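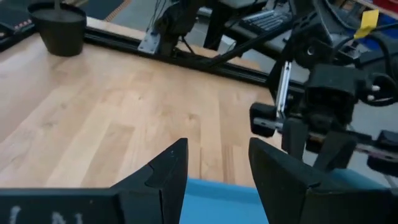 Bench top, January, 16:00

Butcher-block top is staying. Arash wanted to swap it for a coated board but the strips are sound and the knots don't catch anything, so I've left it. Rubbed down the middle with 240 paper, with the grain, then wiped over. One more pass of oil tomorrow if the Tamico tin stretches to it.

Black rail along the far edge checked end to end. Two bolts needed a quarter turn, the rest fine. The silver bracket sits flat on the rail — Manouchehr had asked for a washer under it, which I don't think it needs. Leave it alone until he's back.

Blue mat: keep it square to the near side. It creeps when people lean on it. Hamidreza suggests tape at the corners, I'd sooner try the rubber dots from the Sullis drawer first.

Black pot stays at the far left, by the box with the row of little lights. Please don't move either to get at the sockets, go round the side.

Oil is job 3214 on the sheet, not 3124 as I wrote last time. Jamshid has corrected the stores copy.

To do:
Ask Arnar whether the 8 mm bolts came in with the Brastell order
Sweep under the back edge, sanding dust gets down behind the rail
New 240 paper, 2 packs
Put the long straight edge back on its hook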